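Section 4. Working Beside the Sorting Arm

Before this cell was installed at Mandton, packers picked loose stationery by hand for the whole shift. The arm now does the picking. The operator sets out the items, watches the first cycle and clears faults.

4.1 Starting a batch

1. Sign in at the Kartha panel and choose program 561.
2. Spread the items on the white table. Do not stack them.
3. Set the organizer on the right side with all compartments empty.
4. Step behind the floor line and press START.

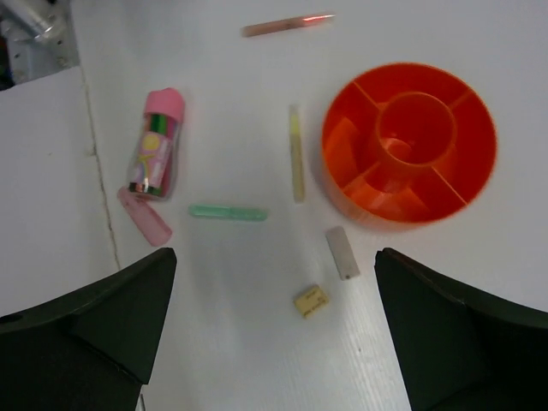 Figure 11. Table seen from the wrist camera, gripper open.

Note: Round pencils can roll. If one leaves the table, press HOLD before you reach for it -- the arm does not stop by itself.

CAUTION: Keep hands out from between the fingers, even when they are open wide.

4.2 If the arm stops

Code 992 means the gripper closed on nothing. Press HOLD, move the item away from its neighbors and press RESUME. If the code comes back, finish the batch by hand and enter it in the shift log. Batches finished by hand count toward the operator's total as before.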